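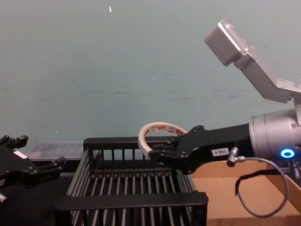 Avside Celebrity Trivia Game, Second Edition

By Esbridge Games
Item type: party game
Players: 2 to 17
Cards: 2000
Status: in stock

You know who was married to whom in which season of which show. You know which sitcom siblings couldn't stand each other, and which talk show couch had to be reupholstered. For years this knowledge has done you no good at all. Avside is a trivia game made entirely of it.

The box holds 2000 questions on famous people and the things they do while someone is holding a microphone nearby: weddings, feuds, comebacks, unfortunate perfume launches, babies with the names of kitchen herbs. There are no questions on capital cities. If your brother-in-law wins every other game in the house by knowing rivers, this one should be a pleasant change for everybody else.

How it plays

One player reads, everyone else answers out loud, and the first correct answer keeps the card. Five cards wins a short game, ten wins a long one. Any player may call "Source?" on an answer that sounds made up, and the person who gave it has to say where they heard it. "My dentist's waiting room" is a valid source under the rules. "Everybody knows that" isn't, and costs a card.

With two players you take turns reading. With 17 you should split into teams, and maybe warn the neighbors.

The categories

Red Carpet — what they wore, who they came with, who they left with
Small Screen — hosts, judges, soap stars, weather people who got famous by accident
Family Tree — famous parents, famous kids, cousins who'd like to be mentioned
Splitsville — the longest category, and we tried to cut it
Second Acts — actors who sing, singers who act, athletes who sell blenders
In Their Own Words — quotes from interviews they'd probably take back

What changed in this edition

The first edition came out in October and was out of date by lunch. Four couples in the Family Tree deck had separated before the boxes reached stores, and one had separated and made up again, so that card was briefly wrong and then right. For the second edition we rewrote the questions so that each one says which year it's asking about. A marriage can end, but it can't stop having happened.

We also took out the sand timer. People were using it for eggs.

The card stock is thicker now, with a matte finish. It holds up better to chip dust, and it no longer shines the answer into the glasses of the person reading it, a trick that one Esbridge tester kept quiet for an entire spring.

The Durrani deck

Sold separately, the Durrani expansion covers award shows only: speeches, snubs, seat fillers and the music that plays when somebody thanks too many agents. It shuffles straight into the main box. We suggest adding it after your group has played a few times, or on a night when one guest is getting a little too pleased with herself.

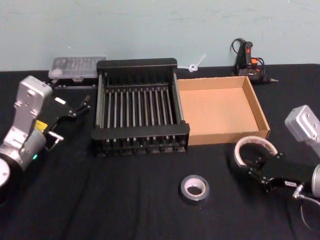
Do I need the first edition to play the second one?

The second edition is a complete game and needs nothing else. If you own the first, you can mix the two, but go by the newer card when they disagree about who is married.

In the box

2000 question cards in six color-coded decks
2 card trays
1 rule sheet, printed on one side because that's all there was
1 scoring pad

Good to know

Written for adults and older teens. The questions stick to what was widely reported, with nothing about health or anybody's small children beyond their names, which their parents announced themselves. Younger players can join in, though they'll know all the singers and none of the soap stars, and they'll be insulting about it.

Replacement cards are available if yours meet with gravy. Write to the Esbridge shop desk with the number printed in the bottom corner of the card.

Page updated 2023-07-13. Marriages correct at time of printing.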